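Open day at the Turnum student robotics workshop

2018-09-28

I had been promising Vy Dương since May that I would come and see what her class gets up to, and I finally made the drive out to Turnum for their open day. Parking was easy, finding the right door less so, and I walked twice past the gym before a very kind student took pity on me and led me upstairs.

There were 79 visitors in the guest book when I signed it, which Vy was thrilled about, and the hallway smelled wonderfully of coffee and solder. The second-years are working on picking up everyday things from a table: packets, pens, whatever comes out of somebody's bag. It sounds like such a small job! But a soft packet creases and slides, and a shiny one looks different every time you turn it, and the students have spent weeks on that alone. Their project is called Merkudance (I asked why and got three different answers, all of them long). 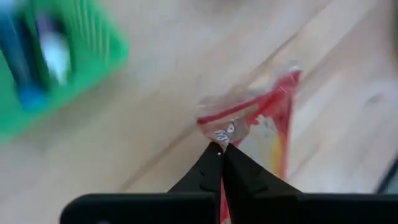 Xuân La, who looks after the log for the team, showed me the notebook where every attempt gets written down. They were up to number 436 that morning, and 371 of those had gone well enough to earn a check mark. He was much more eager to talk about the others – he has a whole color code for them, with orange for "let go too early" – and I stayed at his elbow far longer than I had planned to, asking questions he must have heard all day.

After lunch we crossed the yard to the Predholm building, where the first-years had their line followers going around a taped course. One of them lost a wheel right in front of me and the whole group was on its knees looking under the radiators. I do love that age.

If you go next year, get there early, wear a sweater for the Predholm side, and bring change for the cake table. The lemon one went before I got back to it.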